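16/01/2023

Up at six, coffee, no breakfast. Second week with the Cestilent kit and I still owe Pascal a verdict by Friday. He wants one page. I have eleven pages of scribbles and a sore thumb.

Morning was all setup again. Software asked for the update, then asked again. Lost forty minutes. Called the helpdesk, got Thibault Hamel, nice guy, had me unplug the hub and count to ten. Fine after that. Wrote it down for the page: setup too slow, help good.

Then food handling. Soft stuff in thin plastic is what Nadège cares about, her packing line is half bakery. So bread. One slice, sealed bag, go in with the finger pads open, close easy, lift, put down, again. The grip is light in the hand for the first hour and then it isnt. My wrist says so.
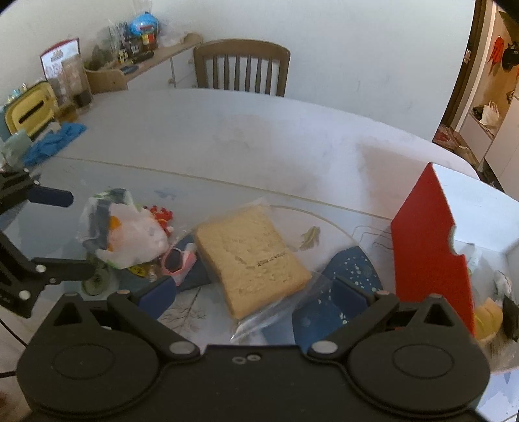

Is the kit worth the price? For a shop our size, the rental is, at 400 a month with support thrown in, and buying at 3264 only makes sense if we keep it past the summer.

Hodano quoted 3350 for theirs, no training day included. Aurélien likes the Hodano better, says the handle is nicer. He tried it for five minutes at a trade show in December. I told him five minutes is nothing. He sulked, then brought me a sandwich so ok.

Things for Pascal, before I forget:
Pads wipe clean, good.
Manual is bad. Page 12 refers to a page that isn't there.
Cable too short for the way I stand.
Spare pads, ask the price. Ask twice.

Lieven rang at four about the 1000 grasps they want logged before the demo. Told him end of the month, he said sooner, I said end of the month. Will probaly be sooner. Crinkly bags are slow going, I fuss over the corners.

Need to try wet packaging tomorrow, and something heavy. Jar maybe. Nadège is sending a box of her own trays, if the van comes.

Didn't call Mom. Rent letter still on the stairs. Bed, it's past eleven and the charger is still at the office.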